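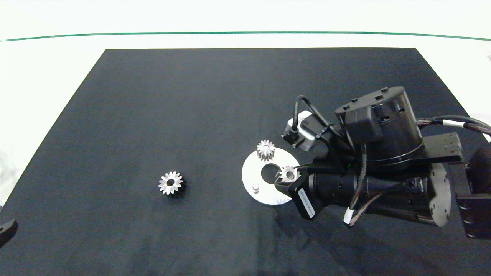
Re: [Flallidcombe Menders] Gear set, grease, and the great mat question

I have read everybody's replies on the gear sets and would like to put in a word for the bench before we get to the grease. Half the trouble people report with these little trains starts before a single gear has gone on. They tip the bag out on the kitchen table, something rolls, and then there's a fortnight of emails about a missing part. Mine went out on a dark mat over the white table, and you can see why I bang on about it: the silver gears show up properly against charcoal grey, and so does the white plate, big hole and all. The short white peg near the edge of the plate would vanish on a bare white tabletop, and I speak as someone who has leaned on one.

Now then. Mwanahawa wrote:

> Hello all,
> I've had two goes at the gear plate from the Trovstead kit and I'm
> ready to post it back in pieces. The gears go on all right one at a
> time. As soon as I put the last one in, the whole lot binds. I've
> tried pushing harder (yes, I know). Kuo-hua says grease. Su-chen
> says never grease. The leaflet says "assemble with care", thank you
> very much, leaflet.
> Also, does it matter which way up the gears go? They look the same
> to me on both sides.
> And is it just me or does the plate rock when it's on the table?
> Mwanahawa Mfinanga

Taking these in the order that suits me.

The rocking. Turn the plate over and run a thumbnail round the underside. Mine had a little whisker of plastic left from the moulding and sat like a café table until I shaved it off. Two strokes with a craft knife, held flat. If you get to a third stroke you're enjoying yourself and should stop.

Which way up. On my set it does matter, slightly. One face has a faint burr round the bore and the other hasn't. Burr upwards, always, or the gear sits a hair proud and rubs its neighbour. You won't see it, but you'll feel it if you drag the gear across the back of your hand. Chun-yin disagrees and says both faces are identical, but Chun-yin's came in a later batch and he's also the man who told us all to buy that vice.

The binding, which is the real question. Don't put the last gear in from above and press. The teeth are meeting tip to tip and no amount of thumb is going to change their minds. Get it down close beside its neighbour, then turn the neighbour a touch with your other hand until you feel the teeth drop into the gaps. If it still won't go, take the last one out and try turning what's left. If that's stiff too, your trouble is further back and the last gear is getting blamed for it.
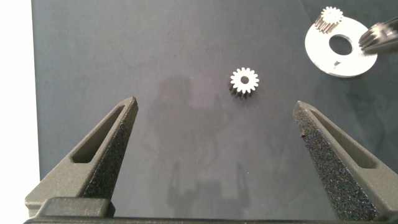 I'd also say work with one gear loose and everything else settled. Pei-shan likes to have the lot in her palm like a handful of peanuts, and I've watched her do it quite successfully, but she was a dental nurse for years and the rest of us have sausages. Put the next one down flat on the mat where you can get at it from either side, and leave the others be. Fingertips low on the teeth, both sides, lift straight up. Pinch it by the top edge and it'll flick out. I found one in a slipper in September.

Grease. I'm sorry to come down between Kuo-hua and Su-chen, who have both been very kind to me over the clock business, but it depends on what you want it for. To learn how it goes together, put it up dry, take it apart, put it up again. Grease on your fingers at that stage is a misery. When you're happy with it, a smear of the Plurness stuff on the pegs and none on the teeth. A tin costs 9 pounds and will see out your grandchildren. Do not use butter. This has come up.

Someone off-list asked about part 406 and whether it's the same as the small gear in the old Trovstead box. It isn't. It'll go on the peg and look very well there, and then it won't mesh with anything. I have two of them if anybody wants a paperweight for a mouse.

Mwanahawa, if it's still binding after all that, bring it along and we'll have it apart at the big table by the window. We start at half past six but the urn isn't hot until seven, so please yourself. Bring your own mat, as the hall one still has varnish on it.

Man from the hardware shop has written again about the drawer runners. I'll forward it separately when I've calmed down.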